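微波炉台架记录 9/29/23

今天把 Clurkeo 项目要用的微波炉挪到白布台面上，顺便把放置、开门、面板这几块一次记清楚，后面写操作卡的时候直接从这里抄。上次的记录还是 2 月的，那时候用的是旧机器，旋钮式，内容基本都对不上了，旧页先留着，不要删。

资产编号 2071，领用单夹在 Flosness 的蓝色文件夹里。

一、放置

台面铺白布，背后挂白帘。布铺完还有些细褶，没有再熨，用手抹平就算了。以后如果要垫东西，垫在布下面，不要垫在布上面，炉脚压着布才不会滑。

机器正面朝外，门在左，控制面板在右。后面和侧面留空，按 Oksanen 那份老的台架要求，离帘子至少 100 毫米。帘子是布的，散热口不能贴着，这条每次换布之后都要重新看一遍。左后方放白色排插，斜着摆，线从后面走，不要从门前面绕。

炉顶的贴纸都不撕。前沿一排小的白标签，靠右还有两张蓝边的并排贴着，字很小，要抄参数的话凑近了看，或者直接查随机的说明书。擦炉顶用拧干的布，不要用酒精，旧机器那张贴纸就是这么擦花的。

炉顶不放东西。上次有人把记录本和卷尺放在上面，开机的时候又忘了拿，今天把这条写进操作卡第一行。 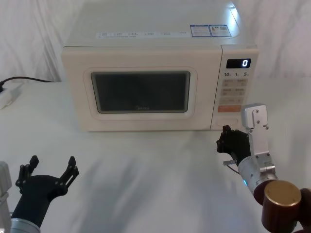
二、开门

门轴在左边，开门键在面板最下面，一个椭圆的大键。按到底，门弹开一条缝，再用手或者别的东西带开。这个键行程比旧机器长，按一半没有反应，要按实。旧操作卡写的是“拉开炉门”，这台不适用，改成“按开门键，再向外带门”。

门内侧靠右有两个门钩，一个在中间高度，一个靠下。关门要听到咔的一声才算到位，只听到一次轻响、门边还能晃，就打开重新关。不要推门的上角，尽量推靠面板一侧的中部，受力离门钩近一些。

门半开的时候炉腔灯是亮的，从门缝里能看到橙黄色的光和侧面一排细的竖缝。这个可以拿来当判断：灯亮、门有缝，就是没关好。写操作卡时加一句“灯亮时先检查门”，但不要只写灯，加热的时候灯也会亮，两种情况要分开看。

门窗是深色的，灯不亮的时候基本看不清里面，主要是反光。需要确认炉内有没有东西，一律开门看，不要隔着玻璃猜。

门窗擦拭：先湿布，后干布，从上往下。浅橙色边线那一圈容易留水印，干布多走一遍。门的底边也要擦，汤汁一般积在那里。
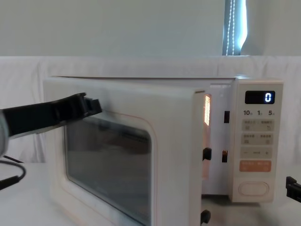 三、面板和按键

显示屏在面板最上面，黑底白字，待机时右侧显示一个 0。屏上不是 0 就先按取消，回到 0 再开始设置，免得把上一次剩下的时间接着跑。

显示屏下面一排是快捷时间：10秒、1分、5分。我们热水杯和小碗基本只用前两个。5分这一档单独写注意事项，里面东西少的时候不要用。

再往下四个长条键，照面板上的字抄下来，操作卡上的叫法以这个为准：
微波火力 | 智能解冻
微波杀菌 | 美食菜单
减号和加号在同一条上，左减右加，中间的字太小，没抄
暂停/取消 | 确定/开始，橙色那条

注意前两条和最后一条都是一条上印两个功能，左右分开按。第一次用的人容易按在正中间，操作卡上要画一条竖线把左右标出来。暂停/取消在左，确定/开始在右，别记反。
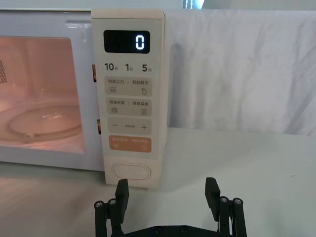 美食菜单这次不用，操作卡里只写一句“不使用”，不展开。智能解冻也先不写，等 Aserov 那边确认要不要做冷冻样品再说。火力档位今天没有逐档试，留给下一次。

炉内是圆形玻璃转盘。转盘取出来洗过之后要擦干再放回去，放好用手拨一下，能顺着转、不磕边，才可以放东西。放碗的位置尽量在转盘中间，偏了会碰到腔壁。左侧内壁有一块小孔，不要用湿布往孔里按，油点用牙签裹布擦掉就行。

四、今天做的一次加热

瓷碗一只，加自来水，连碗称重 1050 克。放转盘中间，关门，按 1分，到时间响铃后开门。水面有一点温，没有气。接着又按了两次 1分，碗边开始烫手，用隔热手套取出。以后这一项统一叫“温水步骤”，固定同一只碗，称重写在表格第一列。

没有测温度。探针温度计的电池没了，备用的在 Oksanen 的抽屉里，去的时候锁着。下次先把温度计备好再开始，不然只写“温”“烫”没什么用。

金属边的碗已经从台架边上拿走，放回厨房柜子。剩下的都是瓷碗和玻璃碗，白盘子底部印字掉了一只，不确定能不能进微波炉，先按不能处理，贴了纸条。

五、没做完的

操作卡第 2 版，今天只改了开门和面板两段，放置那段还是旧的。
排插的线想用扎带收一下，扎带用完了，记在采购单上。
台面右边的布有点短，垂下来的部分不够，换长的一块。
火力档位表。
转盘背面好像有一道细痕，也可能是没洗掉的水垢，下次泡一下再看。

收尾：炉内擦干，门开着晾了十分钟，关门，确认屏上是 0，排插断电。碗洗了，放在水池左边的架子上。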